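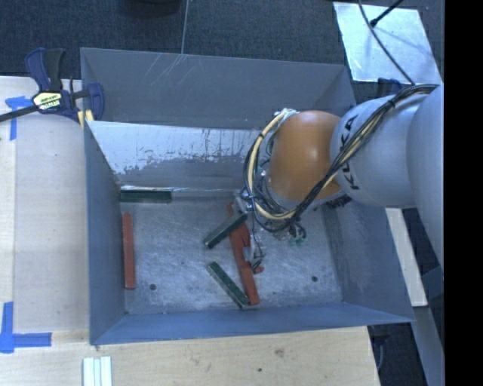 Pin-yu Chu

Projects > Linmont Oral History > Progress reports

We use cookies to remember your settings and see which pages get read. By continuing you agree to this.

Progress report, Linmont oral history and map project
3rd February

Short one this time, deadline crept up. Fuller numbers with the final report.

Where we are. Interviews are mostly done. 40 people recorded, from both sides of the river, which was the target in the grant letter. Another 5 have asked to be included and I'd like to say yes – see money, below. Longest session ran past two hours (a retired bus driver from the Tollanar side, wonderful on routes that stopped running years ago). Shortest was a man who decided halfway through his first answer that he'd rather write it down. He has since sent three letters. Good letters.

Transcribing is behind. 16 transcripts finished and checked by the speaker, the rest in various states. Biggest problem is place names. People in Linmont use at least four names for the same stretch of road, and the typing service guesses. "Drandau" came back as "drained out" more often than I can believe. I now send a word list with each batch and the last lot were much cleaner. Still slow going. Checking with speakers takes longer than planned too, several don't use email, so it's printouts and a visit. I would not want to cut that step. Two people have taken things out after reading them back and they were right to.

Photographs. 231 lent and scanned, originals returned to familes apart from one album still with me at the owner's request. Captions about half written. Dates are the weak spot. A lot of "before the flood" and "when Mother had the blue coat". I've put those in as given and left the year blank where we can't pin it down.

The map. First version is up for the project group to look at, not public yet. You click a street and get the clips for it. Works fine on a computer, bad on a phone – the sound stops when the screen turns. Being fixed. Market Square has far too many clips and the east end has almost none, so the last few interviews should lean east if we get to do them.

Drandau. The reading room there has agreed to host the listening station. They want headphones on a short cord and a chair with arms, both fine. No rent. They'd like the opening to fall on one of their late evenings in March, which suits us.

Vlad. For anyone new to these reports, that's the name of the old ferry, and the school group has picked it as their topic. They've drafted a 12 minute audio piece. It needs trimming and one song has to come out until we hear about permission. The kids are not happy about the song. I have written to the rights holder twice.

Money. On budget overall. Under on travel, over on transcribing. I'm asking to move the unspent travel amount across to transcribing, which would cover the extra interviews as well. No new money needed. Please confirm by email if OK, I don't need a formal letter.

Risks. Mainly time. If transcripts slip again the map opens with gaps, and I'd sooner open with gaps then push the date back. Consent forms all in exept one, chasing.

Next: finish east end interviews, captions, phone fix, wording for the reading room panel. Draft panel text coming to you separately, comments welcome, especially on length.

Last updated: 3 days ago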